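About Skikora

Skikora started with two people, one secondhand arm and a planner that took so long to think that Percy Paucar used to go make coffee between grasps. We are 8 now, which still feels like a crowd at lunch, and the planner has gotten a good deal quicker, though Percy drinks as much coffee as ever.

What we make is software for robot hands with a lot of fingers. Our main product, Hedgate, sits between the cameras and the arm, and it decides where each finger should go, how hard it should press and when it ought to give up and try from another side. We are especially fond of soft things, the kind that sag and fold and never look the same way twice, and if you visit us you will most likely find an arm reaching into our big metal bin after something plush.
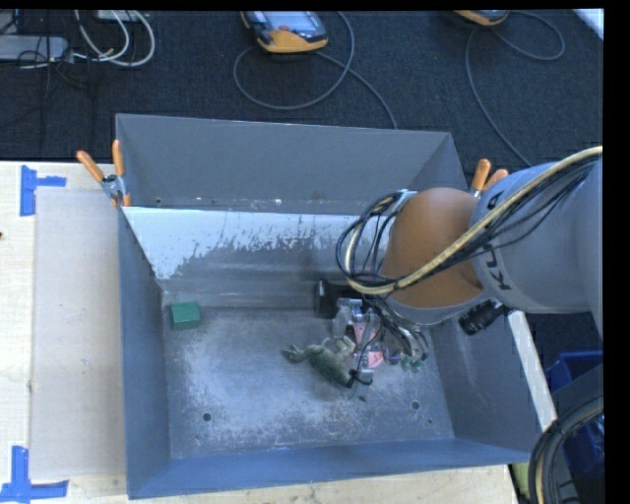
Amparo Arango wrote to us in September that what won her over at Arboleda was the replay tool, because her team could open a failed grasp, step back through it and see what the planner had believed at each moment. She also told us the menus were a mess, and she was right, so Leidy Huaranga spent the better part of a month putting them in order (thank you, Leidy!).

That replay tool is called Ciltell, and it grew out of our own bad afternoons. It keeps the camera views, the finger forces and the plan together on one timeline, 200 samples a second, and it ships with 61 recorded grasps, good and bad, for you to poke around in before you plug in anything of your own.

Édgar Carhuamaca looks after perception and Cristian Carhuamaca looks after control, and yes, they are brothers, and yes, they argue about whose module is at fault. Every release goes through 50 bin runs in our lab before it goes out to you, and they both like to be there for it.

If you have a hand that needs better software, or you'd just like to talk about grasping for a while, please write to us. Leidy reads the mail first thing, usually before 8 in the morning.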